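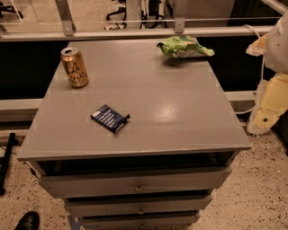

Drawer unit, top surface: opened drinks can, small dark blue packet and green snack bag. See items 1 and 2.

Plomell Workplace Services
Shared Office Inspection – Storage Furniture
March | Posted by the Premises Team, Girkora House

Inspected at 835 hours. Ratings are Satisfactory, Attention or Fail.

1. Top surface clear of food and drink – ATTENTION
One La Croix can, opened, standing near the left side. Open drinks are not permitted on storage units. Occupants are to use the kitchen counter.

2. Wrappers and packaging disposed of – ATTENTION
Crumpled green bag at the far right corner, with one end over the side. Small packet lying towards the front. Both to be removed by the occupants of the Liao room.

3. Surface condition – SATISFACTORY
Grey finish, smooth. Wipe down once the items have been cleared.

4. Drawers close fully – ATTENTION
Wide gap between the top and the uppermost drawer front. Runners to be checked under the Namix maintenance contract.

5. Load on top within limit (40 kg) – SATISFACTORY

6. Walkway of 600 mm kept in front of unit – SATISFACTORY
Measured with the drawers closed as far as they would go.

7. Unit stable when one drawer is extended – SATISFACTORY
Only one drawer should be opened at a time.

Items marked Attention are to be put right before the next monthly visit. A second Attention for the same item will be recorded as a Fail.

2 shares | 3 comments

Comments

deskbythewindow: Does item 1 apply to bottles with a screw lid? The last notice said those were allowed.

Premises Team: Closed bottles are permitted on desks – the tops of storage units are to be kept clear of all drinks.

floor2_north: Our unit has the same gap at the top. Please add it to the runner check.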